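Startseite > Testberichte > Gehäuse & Schutzschränke

Artikel drucken | Per E-Mail empfehlen

Suchbegriff eingeben ... Los

Corkik Kula im Test: Schutzschrank für draußen, der (fast) alles mitmacht

26. September 2019

Seit März hängt bei uns an der Pumpstation hinterm Klärbecken ein Kula von Corkik, und ich werde ständig gefragt, ob sich das Ding lohnt. Also schreib ich's jetzt mal auf!

Kurz zur Vorgeschichte: Vorher hatten wir einen lackierten Stahlschrank, in dem zwei Druckmessumformer und ein Ventilblock saßen. Nach ein paar Wintern war die Tür unten durchgerostet und die Heizung lief praktisch durch. Der Kula ist aus glasfaserverstärktem Kunststoff, doppelwandig mit Schaumkern, und wiegt leer 8 Kilo. Den hab ich allein an die Halterung gehoben, das ging mit dem alten nun wirklich nicht.

Bezahlt haben wir inklusive Montageplatte und Sichtfenster etwas mehr als geplant, aber Valter Serrano vom Händler Semenis hat uns dafür die Kabelverschraubungen dazugelegt (danke nochmal, Valter!). Lieferzeit war okay, Verpackung bombenfest, Anleitung leider nur auf Englisch und mit winzigen Zeichnungen.
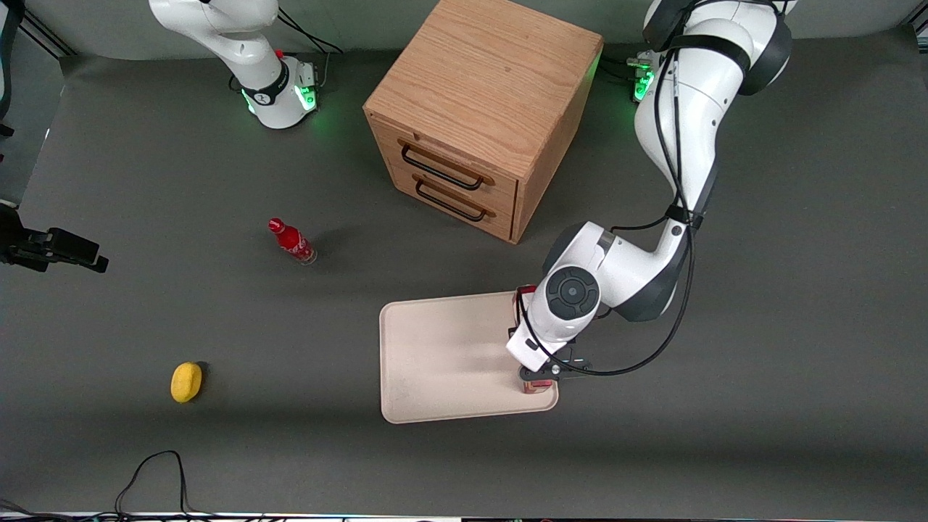

Einbau und Alltag

Die Tür klappt schräg nach oben auf, man kommt also von vorn und von den Seiten ran. Herrlich, wenn man mit dicken Handschuhen an einer Verschraubung fummelt! Die Gasdruckfeder hält auch bei Wind. Was mich nervt: Die Bohrungen der Montageplatte passen nicht zum Calado-Ventilblock, den hier jeder verbaut hat. Ich musste vier Löcher neu setzen und hab dabei einen Bohrer geschrottet.

Die Heizung hat 110 Watt und springt bei uns selten an. Im März hatten wir noch ein paar ordentliche Frostnächte, innen blieb alles im grünen Bereich. Einen ganzen Winter kann ich natürlich noch nicht beurteilen. Die Dichtung sieht nach dem Sommer aus wie neu, nur der Verschluss ist etwas schwergängig geworden, da hilft ein Tropfen Öl.

Wer Ex-Zone hat, muss die andere Variante mit zertifizierter Heizung nehmen, die kostet 300 Euro Aufpreis. Brauchten wir nicht.

Von mir gibt's vier von fünf Punkten, den Abzug für die Montageplatte. Der zweite für den Zulauf ist schon bestellt, diesmal ungebohrt.

Artikel drucken | Per E-Mail empfehlen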